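**From the gripper bench, September 21, 2024**

We've had the two hand-held grippers side by side for a good while now, and several of you have written in to ask which one we'd keep if the shelf only had room for one. I wish I had a short answer for you! The Clakamik is the one I reach for when the job is fussy, and the Herrero is the one I reach for when my wrist is tired, and most days those turn out to be the same day.

What settled a lot of arguments was clothing. We'd been testing on blocks and cups since March, and both tools looked wonderful on blocks and cups. Then we moved on to folding, with one person working both grippers, one in each hand, and a pair of corduroys laid out on the bed, and suddenly we had opinions about everything. 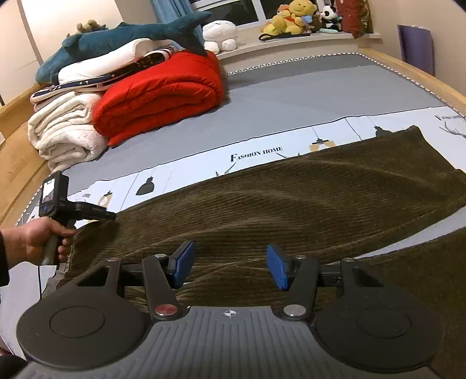

Textured pads are my favorite thing to come out of all this. Corduroy has those little ribs, and a pad with some bite to it takes up a hem on the first or second try, where a slick one just pets the fabric (very soothing, no use at all). Fit matters too - a wide opening is lovely for a bunched waistband and a bit clumsy for a single thin layer.

Over 30 folds with each pairing, we had to start again 9 times with smooth pads and four times with textured ones. That's a small trial, and I'd like to see it repeated on denim and something slippery before anyone places an order. The Stitongate group has kindly offered us a drawer's worth of shirts, and Traveck is sending a second set of pads in a softer grade, so there will be more in the next issue.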